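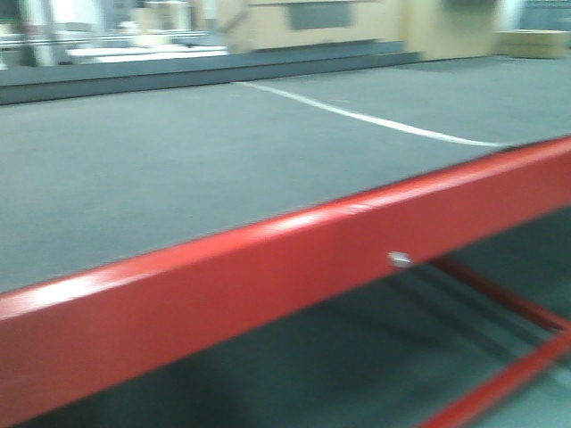
A red rail along the edge of the gray work surface at the Tarnis open day.

I went to the Tarnis open day expecting a show, and I'm a little embarrassed by how much I wanted one. I'd read up on Baton, their handling project, and I had backflips in my head (or at least a wave!). I got gray carpet, cardboard boxes and a whole lot of patience.

And I loved it. My complaint is with how we talk about these visits. There were 12 of us in my group, and I heard "is that it?" before we'd even found a place to stand. 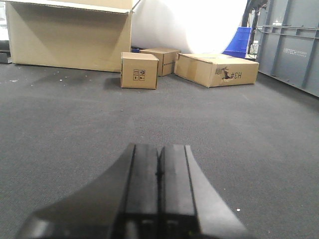 Boxes at the far side of the carpet, looking past the black gripper.

Yes, that's it! A box is a hard thing. It has flaps and tape and a dent where you don't want one, and you and I grab it without thinking because we've been practicing since we were 5. I'd rather watch a machine deal with that for an hour than see another dance routine set to music. 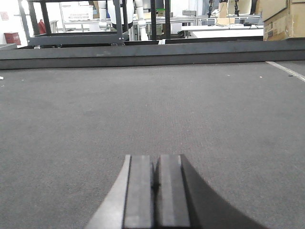 The Fashola show last September was the slick kind, with 200 seats and a light rig, and I couldn't tell you one thing I learned there. At Tarnis I came home with 6 pages of notes - most of them questions, a few of them rude. I'd like more open days like this one, with the lint left on the floor and someone around to answer. Wastov has one coming up next, and I've already put my name down.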